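Household Refrigerant Recovery at the Ustside Drop-Off Site
Project report, Environmental Compliance course
7 September 2024

1. Background

Old refrigerators, window air conditioners and dehumidifiers still hold refrigerant when people throw them out. If a unit is crushed or its tubing is cut, the gas escapes. Federal rules require the last person in the disposal chain to recover the refrigerant, or to have proof that it was recovered earlier. In practice this often falls on the drop-off site or the scrap yard.

Our project looked at how one small site, the Ustside drop-off, handles this duty. We wanted to know whether its records would let someone follow a unit from the gate to the point where the gas was removed.

2. The site

Ustside takes appliances from the town of Bunden and the farms north of it. Recovery is done under contract by Cemwood, which sends a technician when enough units have built up. The empty units then go to the Dönmez yard for scrap. The site charges no fee for the first appliance from each household.

3. Method

We visited the site in May and read the intake log for the previous year. We picked 60 entries for refrigerant-containing units and tried to match each one to a line in the recovery records. A match needed the same tag number in both places. We did not accept a match on appliance type alone, as many units are the same type and arrive close together.

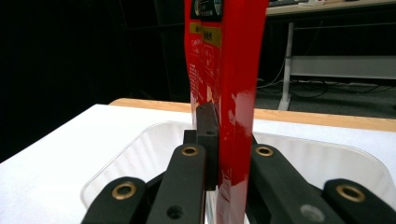 Labeling was the weak point in the records. The site writes a tag number on masking tape and sticks it to the door of the unit. Tape comes off in the rain, and doors are sometimes removed before pickup for safety. Dark characters on a yellow strip, like those under the black panel on the red package, would suit a tag better than ballpoint on beige tape, provided the print is large. The lettering there is small, and a tag has to be read across a yard. We suggest a printed number on the compressor housing and a second one on the side panel.

4. Results

Of the 60 entries, 33 could be matched to a recovery record. Another 13 had a recovery line that was probably the right one, but the tag number was missing or had a digit that could not be read. The rest had no recovery line that we could find. This does not prove that refrigerant was released. Some units may arrive already empty, and the intake form has no box for that.

The recovery records give a total weight of gas per visit instead of a weight per unit. That makes it impossible to tell which units were empty when the technician reached them.

5. Cost of changes

We priced weatherproof tags, a label printer and a lockable outdoor cabinet for the log. The total came to almost $2000, most of it for the cabinet. Without the cabinet the change would be much cheaper, and the log could stay in the office as it does now.

6. Recommendations

Add a box to the intake form for units that arrive with cut or open lines. Use the same tag number on the intake log, the recovery record and the scrap receipt. Ask Cemwood to record the refrigerant type for each unit. Keep doors and bodies together until the tag has been copied.

7. Limits of the study

We saw only one site and did not watch a recovery visit. The scrap receipts from Dönmez were not available to us, so the last step in the chain was not checked.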